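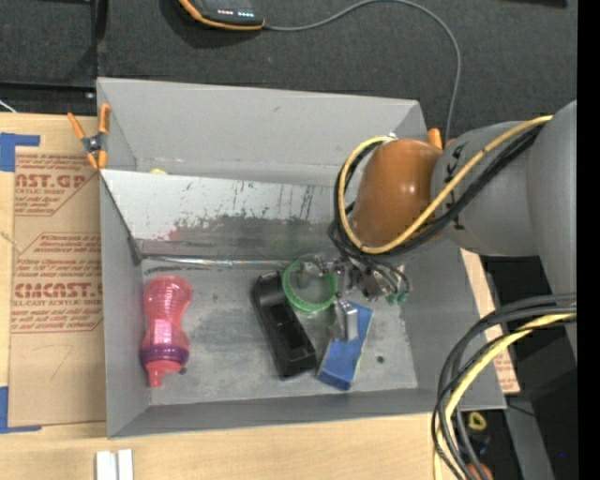
Dezső Hegyi told visitors to the Pretstead open day that picking objects from a mixed bin remains the most demanding part of the programme, and the part he is asked about most often.

Tuesday, January 7, 2020
By the Lanetti Newsroom

The demonstration was the second to be held at Pretstead; the first took place in August. Guests were invited to watch the arm at work over a bin holding items of different shapes, among them a pink bottle and a long black tray-like object.

"A bottle and a flat tray ask for quite different grips," Mr Hegyi said. "We do not sort them beforehand. The order in which they are taken is left to the system."

Asked about wear, he replied that the bins were working equipment. "They are scraped every day. We replace them when the floor is no longer level - until then they stay in use."

The site received 44 visitors in two groups. Several wished to know whether the Kun line at Grenitz would adopt the same method. Mr Hegyi said that no decision had been taken.

"I would prefer to show people slow work that they can follow," he said. "Speed can be discussed afterwards."

A further visit will be arranged for staff from Grenitz.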